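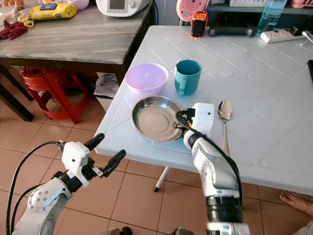

March 26, 2025. Open day prep at Trestberg, second dry run of the table-clearing demo with Kenza Hegazy. Visitors come through in groups of 15, 2 minutes per group at the bench. Right arm takes the steel plate by the rim, left stays open and clear of the table edge until called. Bowl and mug stay behind the plate, spoon to the right – same layout every run. Rachid Naciri wants the grip force logged. Still to do: label the e-stop, print 19 handouts.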